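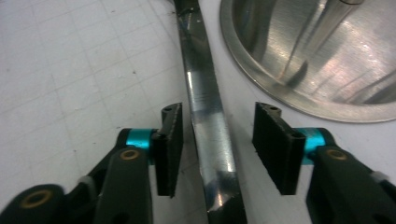 The hand gripper open over the metal strip, steel bowl at the top right.

I have been putting off writing this because I wanted to be fair to Zera, and I have now given up on being fair to Zera.

Zera is the checking script we run over everything we do with the hand grippers. It reads the finger position, decides whether each grasp was good or bad, and gives us a score. Pascal loves the score. On 30th July it gave us 100 for a session in which, by my own count from the pictures, the pads failed to get hold of the strip 16 times. A perfect score! I read it twice and went to find Helmut.

What had happened is dull. The script calls a grasp good when the fingers stop closing before they reach zero. The thinking is that if they stop, there must be something between them. Fine, unless the linkage sticks. One of ours had started to stick, with a gap between the pads a little wider than the strip is thick. So the fingers stopped, on nothing, and Zera said well done.

I asked Helmut how long the linkage had been like that. He said he'd noticed it was "a bit stiff" and had been squeezing harder. I asked if he'd written that down. You can guess.

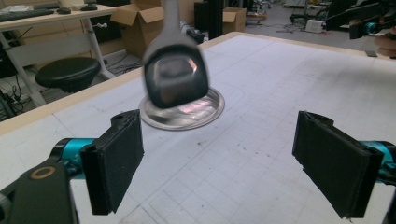
Page last changed: 30th July, by Annelore Lenz

The bowl tasks fooled it too. You hold the dark thing by its metal handle over the round dish and then let it down, and the script wants to see the fingers stay closed and then open. It has no idea where the dish is. It would have been just as happy with the thing dropped on the floor, and I know this because I dropped it on the floor to find out. Score: 79. It took points off for opening too slowly.

Wiebke's view is that the script was only ever meant as a first sift and that people were supposed to look at the pictures as well. I'm sure that was said at some point. But once a number turns up on the screen, the looking stops. We had four people in and out of that room and none of us looked until I got bored waiting for a copy to finish and started clicking through.

The fix we were offered came from Fivness, who supplied the linkage parts. They suggested a new grease. I have nothing against grease. We cleaned the joints, put the new stuff on, and the fingers close all the way again, for now. That takes care of the stiffness and leaves the script exactly as gullible as it was before.

Pascal wants to add a second check that compares the squeeze on the trigger with how far the fingers move. It might help. It might also be one more thing that says yes – I'd like to see it say no to something first. So I've asked Ida to keep a small set of known bad grasps, fingers blocked on purpose, and run them through before every session. If they all come back as good, we don't start. Pascal thinks this is a waste of a morning. It takes four minutes.

The old sessions are the part I don't like. We don't know when the sticking began, and the scores won't tell us, as they look lovely all the way back. Ida and I are going through the pictures by eye, newest first, and we'll still be at it in August. Anything we can't be sure of gets thrown out, whatever Zera says about it.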